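Remaldale Online Shirt Shop
Progress report to the Seneviratne Fund, second period
Prepared by Gangadharan Suvarna

Where we are

When you lent us the money for the printer, the plan was to sell animal T-shirts and sweatshirts and send a share of each sale to the Hondudell wildlife rescue. We are doing that. We sold 3,096 garments in the period, mostly short sleeve, mostly in black, in spite of the nine cheerful colors I insisted on stocking. Please consider the mustard yellow a learning expense.

The best seller is still the otter in a bathrobe. I drew the otter in one evening. The pangolin design took me most of a month and has sold 22 shirts, several of them to my relatives. I've been asked to draw more otters.

The printer

The Faseck arrived a week late and then worked well until it got a sulk in the white ink line. We lost two days of printing and a Friday evening. The supplier talked us through cleaning it over the phone, and it has behaved since then. We now flush the line every night before closing, and there's a sheet on the wall where you sign that you've done it. My name appears on it less than it should. 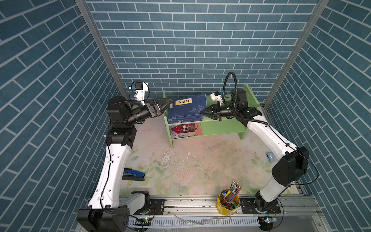

Misprints came to 308, which is too high. A good part of that was one batch of sweatshirts where the sloth went on upside down. We put them on the site at half price with an honest label and they sold out by the next morning. I have had three emails asking when they'll be back, so there may be a lesson there about quality control, though I doubt it's the one you'd like.

Returns and complaints

Returns are nearly all about size. People order a medium in the belief that they are a medium. We've moved the size chart above the Buy button and added chest measurements in inches, and returns have dropped, but I'd like to see another couple of months before I brag about it.

One customer complained that our elephant had the ears of the wrong continent. She was right. It's been redrawn.
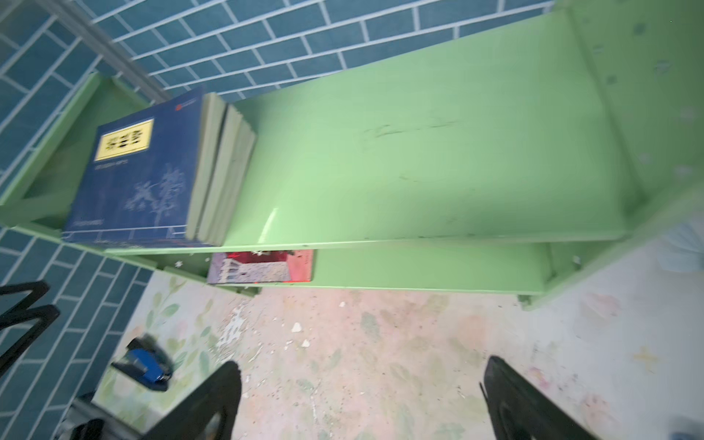 Where the money went

Printer and ink took the largest part of the loan, as planned. Blank shirts cost more than I'd budgeted, and I covered the gap by not buying the heat press cart – we push the press around on an old office chair base, slowly. Online ads got $300 as a trial and I can't show that they did anything at all. I'd rather not repeat it.

Next period

Holiday orders start in November and I want the stock in before then. Long sleeves are coming, in black. We're also trying kids' sizes with four designs, two of them otters. The pangolin stays on the site for now. The mustard yellow is available at cost to anyone at the Fund who would like some.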